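Trellari Courtside Rebound Net

Home > Basketball > Training kit > Rebound nets

In stock. Order before 9 for same day dispatch (not Sundays).

Back in after selling out in October. Sits under the hoop, sends the ball back out to you, made or missed. More shots, less chasing. Fits most driveway and club hoops, fixed or on wheels.

What you get
Net, black, knotted
Steel frame in 9 sections
Push-fit pins plus 2 spares
Ground straps for outdoor use
Carry bag

Ball not included. Hoop not included, we do get asked.
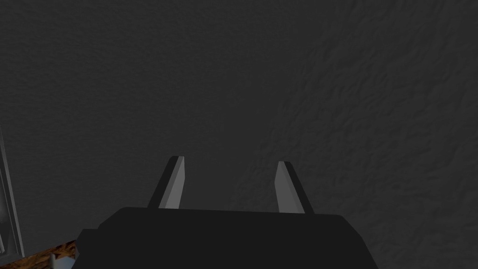
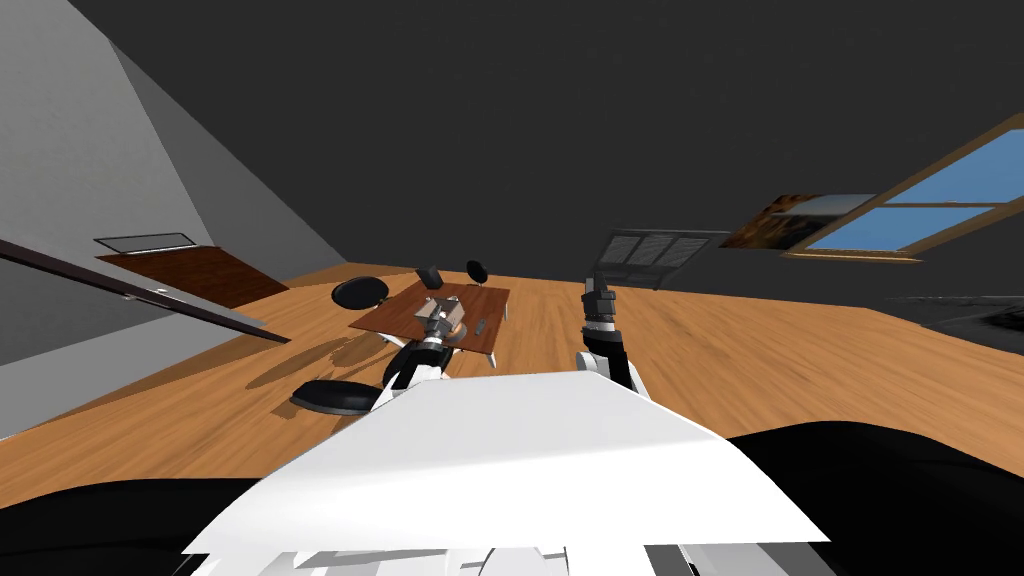
2 min read

Setting up
Two people is easier. Frame first, net last. Lay the sections out on the court and match the coloured dots, red to red and so on. Pins should click. If one won't go in it's usualy the wrong way round, turn it and try again. Hook the net on from the top corners down. Outdoors use the straps, every time, even if it looks calm.

Size and weight
Weighs 22 kg in the bag. Folds flat against a wall. Goes in most hatchbacks with the seats down.

Which one do I need?
Courtside is the full width model, good for threes and free throws. Short on space? Look at the Akwood Half Net, same frame tube but narrower. For clubs and schools the Arruda Pro has wheels and a taller back panel, takes a lot more hammer.

Care
Wipe the frame down if it's been out in rain. Don't leave the net up all winter, the sun and frost get to it. Replacement nets sold seperately, as are pins and straps. All Trellari nets fit this frame apart from the old round-top one.

Delivery
Comes by Cledora, one long box, someone needs to be in. Free on orders over £200. Highlands and islands take a bit longer. Returns fine if unused and still in the bag, you pay the postage back.

Guarantee
Frame covered for two years at home. Net for one season. Club use, ring us first.

Page updated Nov 15, 2025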